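Teaching by Hand: Notes on a Toaster Task

Filed under: Workshop Notes | Robot Learning | 2 Comments

Dec 24, 2022

It has been the practice of this blog to report on each task at the point where the recording is finished and the training has not yet begun. The present entry concerns the toaster task, which forms part of the Fonholm series of small kitchen exercises. Readers who wish to know how well the trained policy performs will need to wait for a later entry. The subject of this one is the showing of the task by a person, and in particular the habits which the person must adopt in order for the showing to be of any use.

The method is remote control. The operator sits at the bench with a leader arm of the same shape as the working arm and moves it by hand. The working arm follows. Joint positions are stored together with the video from each camera, and one complete run from start to finish is called an episode. For the toaster task, 106 episodes were recorded, of which 94 were kept. The remaining 12 were removed after review, in most instances for hesitation near the lever.

Earlier work in this series, carried out in July, used direct guiding, in which the operator takes hold of the arm itself and pushes it through the motion. That approach is simple to arrange and requires no second arm. It does, however, place the operator's hands and sleeves in the video, and the policy trained on those recordings was poor whenever no hands were present. Direct guiding has been retained for checking reach and for nothing else.
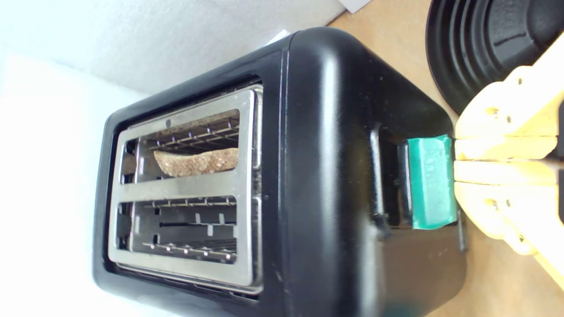
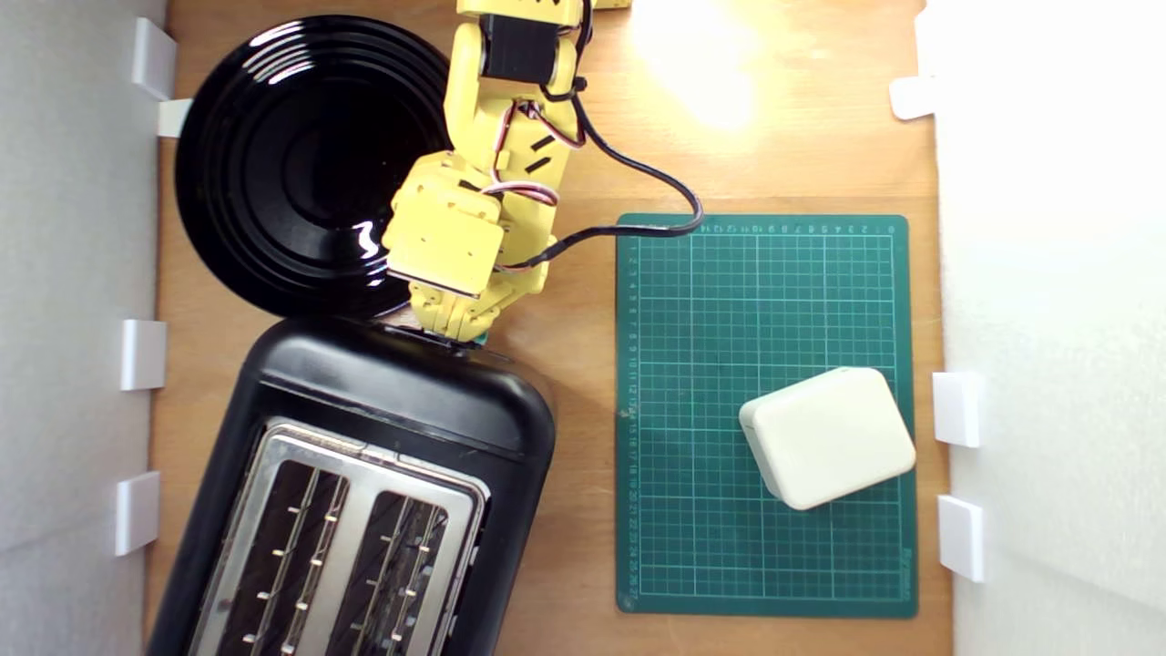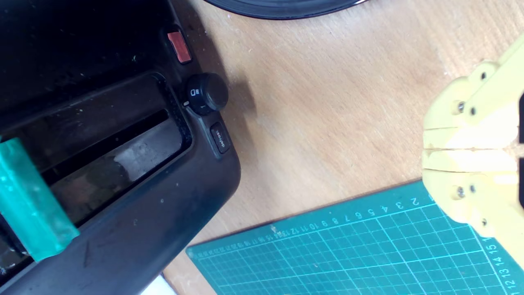
The greatest difficulty in showing a task by remote control is that the operator knows more than the cameras do. A person at the bench can lean to one side, look into a slot, and return to the leader arm with knowledge that appears nowhere in the recording. The policy will be asked to act without it. For this reason a rule was adopted at the outset that the operator should work from the camera views on the monitor and should not look directly at the table during an episode. The value of the rule is plain in the first of the three views, where the fingertips are against the teal-green lever and the toast can be seen in one slot while the other is empty. All that is needed to decide upon the next movement is available there. The wider view contains the plate, the toaster and the arm together, but it would be of little help in placing a fingertip on so small a part.

A second matter is speed. New operators tend to move quickly through the open space above the table and then to stop altogether before contact. The pause is natural, as the operator is gathering confidence. In the recording it appears as a long run of identical positions, and a policy trained on many such pauses may learn to remain where it is. Operators are now asked to approach slowly from the beginning and to keep moving, even if the line taken is not the best one. A slightly crooked approach made at a steady rate has proved more useful than a straight one with a stop in it.

The third matter is the treatment of mistakes. It was at first the custom to end an episode as soon as a fingertip slipped. The custom was given up after 28 episodes. If the operator can back away, line up again and complete the press, the episode is kept, and the correction is considered part of what is being taught. Slips which end with the toaster being pushed along the table are still discarded.

Some practical remarks may assist those undertaking similar work:

Change the starting position of the arm between episodes, by small amounts and without a fixed order.

Agree on where an episode ends. In this task it ends when the fingers have left the lever and the arm has been drawn clear. Earlier recordings ended at the moment of pressing, and the policy never learned to let go.

Rest after each block of episodes. The leader arm is light, but the shoulder grows tired, and tired operators begin to take short cuts over the plate.

Write down anything unusual at once. A note made the following day is of little worth.

The file naming was also changed during this task. Recordings now carry the task name first and the operator's initials last, in line with the older Dridov folders. The two sets can therefore be sorted together, although the July recordings have yet to be renamed.

Training on the kept episodes will begin in the new year. A short set of additional episodes, with the toaster turned to a different angle, is planned once the first results have been examined.

Posted in Workshop Notes. Contact the author | Copyright 2022, all rights reserved | Back to top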